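Nutetti kitchen unit: a review from the staff side of the counter

Posted 20/03/2024

Our break kitchen at Larnier serves two floors and one packing hall, and it has one dishwasher. In December the company took a Nutetti on lease to run it. I'm on the facilities crew, so the dishes used to be ours, along with everything else. I've now worked next to this thing long enough to have an opinion.

The sales sheet said it would "give five hours a week back to the team." I asked back from what. Dishes were never a block of time here. You did a rack while the coffee brewed, you talked to whoever came in, you went back to the loading dock. Those minutes don't add up to an afternoon off.

What it does well: plates. Flat, plain plates that all match. It takes hold of them lightly, and in my time with it I've seen 17 breakages on our log, most of them mugs, which it was supposed to be able to handle. The hand itself is the best part of the machine. The fingers bend in a way that still surprises me, and I've stopped flinching when it goes for the rim.

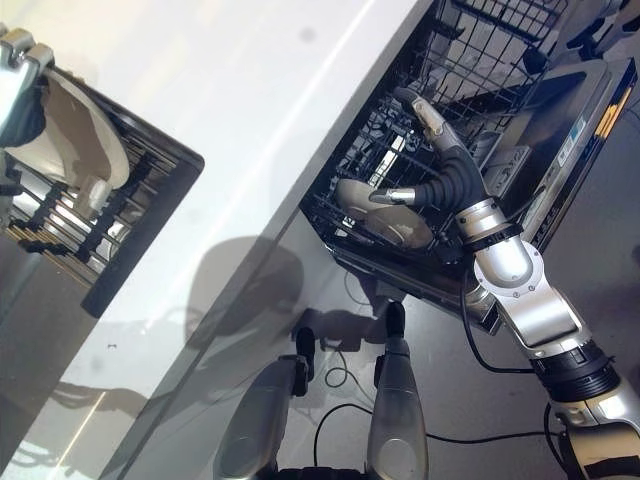 One silver fingertip on the plate in the lower rack, the other hand on a plate in the drying rack.

What it does badly is everything next to plates. Travel cups, lids, the lasagna dish somebody brings in and forgets. Those get left for us, so the job we have now is the worst part of the job we had before. Nutetti calls this "exception handling." We call it scrubbing.

It also needs floor. When it's working at the machine you can't get to that stretch of counter, and the cables want watching. Two of us asked for a cable cover. The lease covers service visits and software, and a cover is extra.

Then there's the schedule. Our kitchen shift was cut by an hour a day once the unit was running, and the hour went to the packing hall. No one lost a job, and I'll give management that. But the new hour is on your feet at the line, and the person who liked the kitchen because of a bad knee is not better off.

The Wasilewska site has the same unit and reports 482 loads without a service call. Maybe so. They use one kind of plate and don't allow outside dishes. We were told we could do the same, which means changing the kitchen to suit the machine.

Would I buy it? For a cafeteria with matching plates, maybe. For a mixed kitchen like ours, I'd fix the second-hand Nudwood dishwasher in the storeroom first and see how far two dishwashers get you. Two and a half stars, and most of that is for the hand.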